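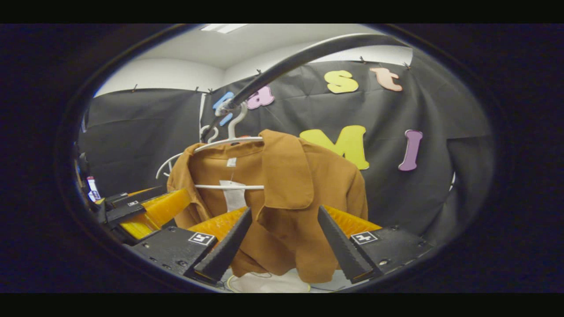 Slide 1: shirt on a hanger, paper tag still on

Morning everyone, and thank you for coming in at 8 on a Wednesday. I'm Kausar Lodhi, I'm a dental hygienist at the Nekov clinic, and I get to talk about gums for 16 minutes, which is my idea of a treat!

Slide 2. Start with bleeding. Ask for hands up: who has seen pink in the sink this month? Wait for the laughs. Bleeding when you brush is usually a sign of plaque sitting along the gum line, and most people respond by brushing that spot less. Please brush it more – gently, soft bristles, angled in towards the gum.

Slide 3. Between the teeth. Pass round the small brushes now (box is under the lectern). Show the sizing on the big model. It should fit snugly, no forcing. If it bends, go down a size.

Slide 4. The Irik recall project. We wrote to 800 patients in February who hadn't been seen for a long while, and 200 booked. I was over the moon. Credit Abundio Contreras on reception here, he rewrote the letter and it's so much friendlier. Read out his first line.

Slide 5. Smoking, diabetes, pregnancy. Slow down on this one. Smokers may bleed less even when the gums are in trouble, so no pink doesn't mean all clear.

Questions. If they ask about mouthwash – not straight after brushing, it rinses the fluoride off. Sign-up sheet by the door.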